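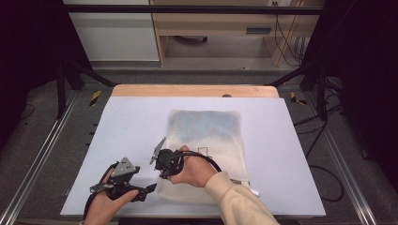 Flat on the white board, little tag at the corner.

Jul 15, 2021

So I finally got to the pouches! I had about 30 things in the December travel box and this one was at the very bottom -- beige, with a speckled blue bit on the upper half. I bought it in Stastodberg and then forgot I owned it.

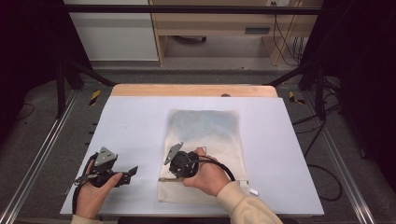
Zipper along the lower left.

I'm keeping it for chargers. The other four are going to my sister, who loses everything.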